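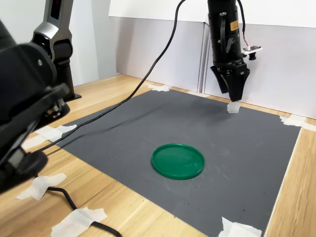
Zalberg, December

If you have ever chased a sheet of paper across a table, or watched a bowl slide away while you were trying to mix something in it, you already know why I am so fond of a work mat. I have had one on my own table for years, and people who visit always ask how I get it to lie so flat and stay put. The answer is masking tape, a little patience, and a good wipe before you begin. I wrote these steps out for my neighbor Valentina Arancibia, and she liked them enough that I thought I would put them up for everyone.

What you need

A textured mat in a plain dark color (gray is my favorite, as small things show up so well on it), a roll of white masking tape, a soft cloth, and a wooden table you don't mind treating kindly. A pair of scissors is nice to have, but I tear my tape by hand and always have.

Step 1. Clean the table and the back of the mat

Wipe the wood first, going along the grain, and then turn the mat over and wipe the back too. Let both dry completely. Go and have your coffee! Masking tape will hold on to clean, dry wood for a good long while, but give it a few crumbs or a film of furniture polish and it will be curling up by supper.
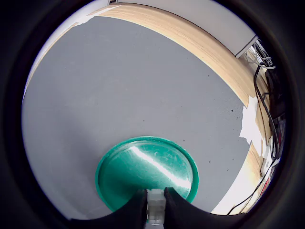 If your mat came rolled up, lay it upside down overnight with a few heavy books on it, and you will save yourself a lot of grumbling in the morning. Mine came from a little shop in Hulonby, rolled tight as a cigar, and it needed two nights.

Step 2. Put the mat where your hands want it

Sit or stand the way you normally would and slide the mat around until it feels right. I leave a bit of bare wood on the sides for my cup and my pencil. Check that you can reach the back without leaning your sleeves in whatever you are working on.

Step 3. Tape the corners

Start at the back, where it is hardest to reach. Press one strip down with half its width on the mat and half on the wood, and then lay a second strip across it. Smooth the mat toward you with the flat of your hand and do the near corners last, so that any little wave has somewhere to go. My friend Timo Wunderlich prefers one long strip down each side, and it does look neater, but I find it a nuisance to peel off again.

Step 4. Tame the cables

Any cord that crosses the table should be taped down too, with a short piece every so often. Leave some slack before the plug. Press the tape down on either side of the cord first and then over the top, like tucking in a blanket. 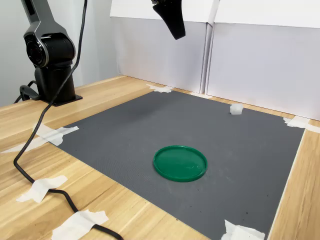
A green lid, open side up, on the taped-down mat.

Step 5. Give the small things a home

A plastic lid from some old tub makes a lovely little tray, and the raised rim keeps beads, screws or buttons from wandering off. Pick a bright one if you have it. Set it on whichever side you reach with your free hand, try it for an afternoon, and move it if you keep bumping it with your elbow.

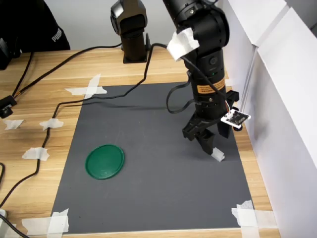

Zalberg, a Thursday

A few more notes, as Valentina had questions after trying it at her place. Yes, you can change one corner without redoing the others. Peel the old tape back slowly, low and flat against the wood, and wipe the spot before putting down fresh. For everyday dust a barely damp cloth is plenty, followed by a dry one. And if an edge of the tape begins to lift, don't keep adding layers on top the way I used to. Take it off and start with a new piece.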